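Zuletzt aktualisiert: Freitag, 19. Juni 2026

Vorgang: Nächtlicher Abgleich der Wäschebestände bricht ab
Meldende Stelle: Hauswirtschaftsleitung, Gästehaus Trostadville
Bearbeitung: Ekene Okeke, Anwendungsbetreuung Uniyal
Betroffenes System: Plutora Bestandsführung, Schnittstelle Dolent
Priorität: mittel
Status: gelöst, Nachbeobachtung läuft

Meldung

Die Hauswirtschaftsleitung, vertreten durch Frau Annelore Meinecke, teilt mit, dass der nächtliche Abgleich zwischen Plutora und dem Wäschereisystem Dolent wiederholt ohne Abschluss beendet wurde. In der Bestandsübersicht werden 1.649 Artikel geführt. Zurückgelieferte Bettwäsche erscheint weiterhin als »in Reinigung« und kann den Zimmern nicht zugewiesen werden. Die Zuweisung erfolgt bis auf Weiteres über die Papierliste.

Erste Prüfung

Die Verbindung zum Server von Dolent besteht. Die Anmeldung des technischen Benutzers wird angenommen, das Zertifikat ist gültig. Im Protokoll endet der Lauf jeweils nach 20 Minuten mit dem Eintrag »Zeitüberschreitung beim Schreiben, Artikelgruppe Bettwäsche gemustert«. Die Gruppen Frottier, Tischwäsche und Bettwäsche weiß werden davor vollständig übertragen.

Ein manueller Neustart des Dienstes blieb ohne Wirkung. Auch die Erhöhung des Zeitlimits führte lediglich zu einem späteren Abbruch an derselben Stelle.

Rückfrage an die meldende Stelle: Wurden in der Artikelgruppe zuletzt Stammdaten geändert? Antwort Frau Meinecke: Ja. Anfang Juni wurden neue Muster angelegt, und das Feld »Dessin« wurde erstmals als Freitext ausgefüllt.
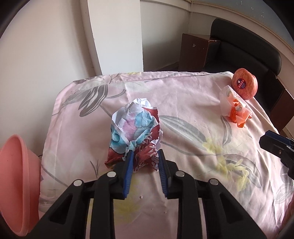 Anlage 1: Geblümtes Laken, hellrosa; darauf dunkelroter Stoff mit weißem Blatt- und Zweigmuster.

Analyse

Das Feld »Dessin« ist in Plutora ohne Längenbegrenzung angelegt. Die Schnittstelle von Dolent nimmt an dieser Stelle höchstens 70 Zeichen entgegen. Bei 17 Artikeln wird dieser Wert überschritten. Die Gegenstelle weist solche Datensätze ohne Fehlermeldung ab, woraufhin Plutora die Übertragung so lange wiederholt, bis das Zeitlimit erreicht ist. Alle nachfolgenden Artikel der Gruppe bleiben unbearbeitet.

Ein Datenverlust ist nicht eingetreten. Die Rückmeldungen der Wäscherei liegen vollständig in der Warteschlange vor.

Maßnahmen

1. Sicherung der Artikelstammdaten vor der Änderung.
2. Kürzung der betroffenen Einträge im Feld »Dessin«. Der ursprüngliche Wortlaut wurde in das Feld »Bemerkung intern« übernommen, das nicht übertragen wird.
3. Leeren der Wiederholungsliste und erneuter Start des Abgleichs.
4. Einrichtung einer Eingabeprüfung in der Erfassungsmaske.

Ergebnis

Der anschließende Lauf wurde ordnungsgemäß abgeschlossen. Frau Meinecke hat die Bestandsübersicht stichprobenweise geprüft und die Zuweisung zu den Zimmern wieder freigegeben. Zwei Kopfkissenbezüge waren doppelt geführt; der jeweils jüngere Eintrag wurde gelöscht.

Hinweis an die meldende Stelle

Neue Dessins sind künftig mit Grundfarbe und Kurzbezeichnung zu erfassen. Ausführliche Angaben zu Muster oder Lieferant gehören in das Feld »Bemerkung intern«. Die während der Störung geführten Papierlisten sind bis zum Monatsende aufzubewahren.

Offen: Stellungnahme von Dolent zur fehlenden Fehlermeldung. Wiedervorlage bei E. Okeke.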